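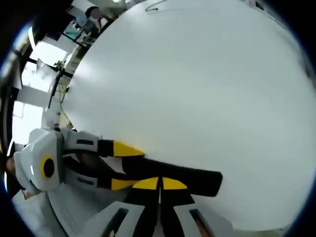 A glossy white surface shows everything: dust, fingerprints, the gray line a cable leaves when it sits in one place for a month. Use this routine for painted or plastic-coated tops. Stone and unfinished wood need different products.

## What you need

- Two microfiber cloths, one for washing and one for drying
- A bowl of warm water with 4 drops of dish soap
- Baking soda
- A soft, dry paintbrush
- A small box or tray for loose items

## Clear the surface

1. Unplug anything with a cord before you bring water near it. Follow each cord back to the outlet so you pull the right plug.
2. Lift things off. Don't slide them. Grit caught under a flat item will leave a fine scratch, and on white you only see it when the light comes in low.
3. Put small items in the box. Long, flat black things get brushed off first, then wiped underneath with a barely damp cloth.
4. Coil thin cables loosely, about the width of your hand, and tie them with a strip of hook-and-loop tape. Tight coils kink near the plug.

## Wash

Brush off the dust first, working toward one edge. Dip a cloth in the soapy water and wring it until it stops dripping. Wipe in straight, overlapping passes, then rinse the cloth and go over the same area with plain water.

Dry right away with the second cloth. Most of the streaks people blame on the soap are water that dried on its own - hard water especially.

## Cable marks and scuffs

Dark cable jackets can leave a faint line. Try these in order and stop when the mark is gone:

1. Soapy water again, with the cloth held on the mark for a minute.
2. A paste of baking soda and water, rubbed lightly with a fingertip. Test it in a hidden spot, as it can dull a high gloss.
3. Rubbing alcohol on a cotton swab, on plastic coatings only. Keep it off paint.

Skip melamine sponges. They remove the mark and some of the shine with it. I did this to a Portela side table and the dull patch is still there.

## Put things back

Wait ten minutes. Wipe each cable from the plug outward with a dry cloth, and run it along the back edge where it won't get dragged across the top. Adhesive clips work if you press them on for a full 30 seconds and leave them overnight before loading them.

A dry wipe twice a week keeps up with the dust. I do the full wash monthly, and more often in October when the heat comes on.

- Mircea Furtună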